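Skondale Audio Products Group
Minutes of the Product Review Meeting, November 2025

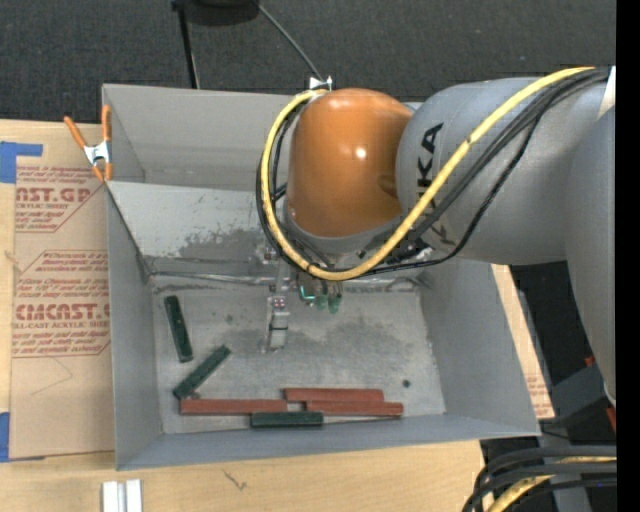
Robot arm over a gray bin

1. Previous minutes
Accepted with one correction: the crossover figure for the Prisarow bookshelf speaker should read 1562 Hz.

2. Alvarado wireless subwoofer
Dropouts continue when the sub is paired with the Gritent streaming amplifier on the 2.4 GHz band. The fault was logged in 29 test sessions, all with the amplifier in standby wake mode. Firmware will lengthen the wake timeout and repeat the test. Low-pass slope stays as is. The request for a second line input was declined on cost.

3. Prisarow bookshelf speaker
Cabinet resonance at the rear panel is still above target. Two bracing layouts were compared; layout B was adopted. Port noise is acceptable at 50 W and audible above that. The manual will state the recommended amplifier power more clearly.

4. Gritent app
Room correction now takes nearly 2 minutes per seat. The group agreed to keep the full sweep and add a progress bar. Preset names will be limited to one line on the remote display.

5. Actions
Firmware: revised wake timeout, build to test group.
Acoustics: measure layout B with grilles on and off.
Documentation: amplifier power table, draft for comment.

6. Next meeting
February. Agenda items to be sent in beforehand.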